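Marsden Linen Reuse, progress note to Wovley Fund
Period: to end of September
From: Selma Vukadinović

Short one this time, we are mid-move on the shelving and I am writing between deliveries.

Where we are

Towels and cloths in: 700 since the start of the grant. Mostly hotel and gym castoffs, plus household bags left at the Plollness drop point. Quality better than spring. Fewer stained ones, more that are just faded or the wrong color for whoever had them.

Out again: some 500 washed, sorted and passed on. Shelter got the bath sizes. Small cloths went to the two nurseries and the animal rescue, who will take anything soft. The rest is still on our shelves or waiting for hemming.

Sorting

We dropped the five-grade system. Too slow, and people disagreed over threes and fours all day. Now it's keep, mend, rags. Fleecy and terry cloths get their own bin from the start as they shed lint all over the flat cottons. Should of done that from day one.

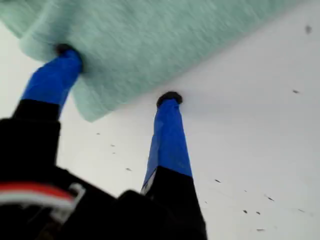
Mend pile is the weak spot. Sewing hours were down in August and the pile grew faster than we could work through it. Seventeen bags waiting at the moment. Two new people start on hems next month, evenings only, and Sirora has agreed to let us use their second machine when it's free. I'd expect the pile to be down by half at the next report, no promise.

Washing

Dryer vent fixed, finally. Invoice is in the folder. We now run light colors and whites together at low heat, darks on their own. Fuzzy cloths get a shake outside and a separate load, no softener (it ruins the absorbency and the rescue complained).

Money

Spent to date is under plan. Biggest line is still laundry, then shelving. $500 set aside for the vent was not all needed, and I'd like to move what's left over to thread, labels and bin liners. Please let me know if you need a form for that or if an email is ok.

Problems

Storage. The back shelves are full by mid-month and bags end up in the hallway, which the landlord has mentioned twice. New shelving should help but the uprights came with teh wrong brackets. Replacements ordered.

Labels also. Half the bags from Plollness arrive with nothing on them so we can't tell what's been washed. Printed tags going over there this week.

Next

Clear the hallway. Get the mend pile moving. Talk to the nurseries about a regular pickup, 8:30 in the morning suits them, less so us. Full figures with receipts to follow once the shelving is paid.

Selma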